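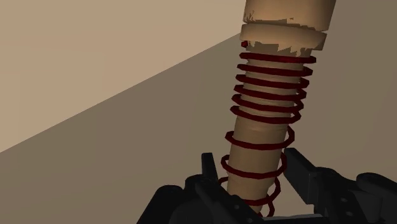 Wrist view from the sim, spring and shaft between the fingers. Note the ragged seam under the top cylinder.

Ticket 431 – Gripper stalls and the spring part "explodes" during the approach in simulation
Project: Prarnen cell, spring handling task
Opened: Sun 5 October
Status: Closed, with one follow-up left open
Severity: Started as low, raised to high, see below

What was reported

Good morning all, and thank you for your patience with this one. I know the ticket has been bouncing between the Skorkby side and us, and I'd like to put everything in one spot so whoever picks up the follow-up doesn't have to read the whole chat thread the way I did (with a large coffee, and then a second one).

The task is simple enough on paper. The arm comes up to the column part, the one with the red coil spring wound on the shaft, settles with a finger on either side, closes gently, and holds. It had been running fine all through the previous week. Then on the overnight batch the run stopped partway through with the fingers still open and a contact force error in the log. The operator restarted it, very sensibly, and got the same thing. On the third try the part shot off across the sim world at a speed that would have taken it to the next county.

At first I put this down as low, because it is only simulation and no one was anywhere near anything. I changed my mind after lunch. The same grasp file gets pushed to the real cell at Rumport, and if the controller there ever got a contact force like the one we saw, it would pull away hard. So please read the next part as a safety note and not only as a bug.

First thing we did

We put a hold on the grasp file so it could not be sent to Rumport. If you are ever in doubt, please do this before you start poking at causes! It takes one click in the release page and it is very easy to undo. The hold was confirmed by the Rumport shift before we went any further.

What we tried

Restarted the simulator from cold. No change.

Went back to the older gripper model, in case the finger pads had been edited. No change, and a comparison of the two files showed they matched anyway. I was a little sad about this, as it had been my favorite theory.

Slowed the approach down to a crawl. The error came later, as you would expect, but it still came. Same message, and as far as I can tell the same position of the arm.

Turned off gravity for the part. No change. In hindsight this was never going to tell us much, but it was late in the day.

Looked at the wrist view, which we really should have done sooner. Have a look at the lower rim of the wide cylinder and you'll find an uneven dark seam running along it, with splinter-like marks going up the wall at the left. There is more of the same lower down, where the collar meets the narrow shaft: a jagged brown patch with little teeth. Two of us had seen those marks before and taken them for a drawing glitch, the kind you get when two surfaces sit in the same place and the renderer can't decide which one to show. That part was correct. Where we went wrong was in deciding it was harmless.

What we found

The part comes in as a set of separate bodies, stacked one on the next, with the spring as its own body around the shaft. Somebody had re-exported it from the Zakharchenko drawing set to tidy up the names, and the export rounded off the joint positions. As a result the wide cylinder and the collar were pushed slightly into each other, and so were the collar and the shaft. The top of the spring was also sitting up inside the collar.

While the part was left alone, nothing happened. The bodies were asleep, as far as the physics was concerned, and the overlap was never worked out. As soon as the gripper came close enough for the contact checks to begin, the whole stack woke up, the solver noticed that solid things were inside other solid things, and it pushed them apart with everything it had. Depending on the run, that showed up as a force error or as a flying part. Both reports came from the same cause, which was a relief, as I had been treating them as two faults for 2 days.

The fix

1. Put the joint positions back to full precision and exported the part again.
2. Fixed the bodies of the column together, so they can no longer wake up separately.
3. Moved the top turn of the spring down until it cleared the collar.
4. Added an overlap check when a scene loads. If any two bodies overlap, the run refuses to start and tells you which ones.

Item 4 is the one I would ask you all to leave switched on, even when it is annoying. It adds a few seconds to loading and it would have caught this on day one.

Checks after the fix

We ran the full approach at normal speed 7 times, then again with the part tilted a bit further each way. No force errors, no runaway parts, and the seam is gone from the wrist view on all of them. The closing force stayed well under the limit. After that we lifted the hold, and the Rumport shift ran the grasp at reduced speed with the light curtain armed before going back to normal. They reported nothing unusual and kindly sent the log over without being asked.

Still open

The widely spaced turns low on the shaft are my remaining worry. The collision shape for the spring is one smooth sleeve, so a fingertip that comes in too low meets a wall in the simulator, while on the real part it could slip into a gap between turns and catch. It has not happened yet – the grasp height keeps the pads above that area – but I'd feel better with a proper shape there. I have opened a follow-up for it and linked it to this ticket.

Please also check your own copies. If you took the part from the shared folder during the first week of October, delete it and pull it again. The old file has the same name as the new one (sorry, that was us), so go by the version note inside. And if you see dark, ragged patches on any other stacked part, send it over before you run it. I'm very happy to look, even if it comes to nothing.

Closing this now. Reopen it if the force error comes back, and attach the contact log and a wrist view along with the run settings.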